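Prokia Users Board > Simulation and Setup > Wrist camera view vs. finger closing point

tarn_lowe
March 2026

I look after one pick cell at Cumdale and its simulated copy. Arm is a Sakell, gripper is the two-finger Prokia, controller is Kingi. After the last gripper service we put on new finger plates and I updated the model to match. Since then the sim closes too early on round items. The approach looks right, then the fingers shut with the piece sitting too far out toward the tips.

What I have done so far:
Checked the wrist mount angle against the drawing.
Reloaded the tool file on the Kingi side.
Ran 50 picks on boxes, no misses.
Ran 50 picks on round items, 12 misses.

The view below is from the simulated wrist camera, with the rendered fruit and the bowl on the table. The gripper body hides the bottom of the fruit, so I can't judge depth from this angle.
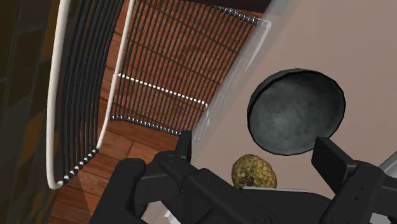

oddbracket: Check your tool center point before you touch anything else. New finger plates nearly always mean a new length, and the tool file you reloaded is probably the old one. Ours was off by 6 mm after the same swap and boxes still picked fine. Flat sides forgive a lot.

tarn_lowe: The file has a new time stamp, but I will open it and read the value. I assumed the service crew had updated it.

hmv_cells: I'd go the other way. If the TCP was wrong you would see it on boxes too, maybe as scuffed tops or picks that sit low. Zero misses on boxes and 12 on round says contact model to me. Look at what collision shape the sim is using for the fruit. If it's a plain sphere around a bumpy mesh, the fingers hit the sphere before they get to the skin.

oddbracket: He said it started after the plates were changed. The fruit model didn't change.

hmv_cells: He also said he updated the model. Depends what got updated. On our install, importing a new gripper reset the collision settings for every object in the project. Cost us most of December.

tarn_lowe: I did import it as a new gripper and did not replace the old one. I didn't know about the reset.

pl_rivet
Both are quick to check. Do them in this order so you don't mix them up:
1. Jog the real gripper down onto a gauge block and write down the height.
2. Do the same in sim with the same block.
3. If the two heights disagree, fix the TCP and stop there. Rerun the round items.
4. If they agree, turn on the collision overlay and look at the fruit.
Also look at the two screws on each finger plate on the real one. Ours worked loose after 8 shifts because they went in without thread lock.

tarn_lowe: Gauge block results. Real and sim disagree by 6 mm. The tool file still has the old finger length in it. The time stamp only changed because someone saved it again.

oddbracket: There you go.

tarn_lowe: Fixed the length and reran 50 round items. Down from 12 misses to 8. Better but not clean. Turned on the overlay and the fruit does have a plain sphere on it, a good bit bigger than the mesh.

hmv_cells: Switch it to convex hull. Leave the boxes alone. It will run slower, but for one fruit and a bowl you won't notice.

oddbracket: I still wouldn't have started there, but OK — if the overlay shows it, change it.

pl_rivet: Save a copy of the project before you change the shape. And put the finger length on the service sheet for that cell so it gets entered at the next swap.

tarn_lowe: Project copied, length is on the sheet. Screws on the real plates were tight, but they had no thread lock, so I pulled them one at a time and did it properly. Hull version is set up and I'll run the 50 again after the shift change.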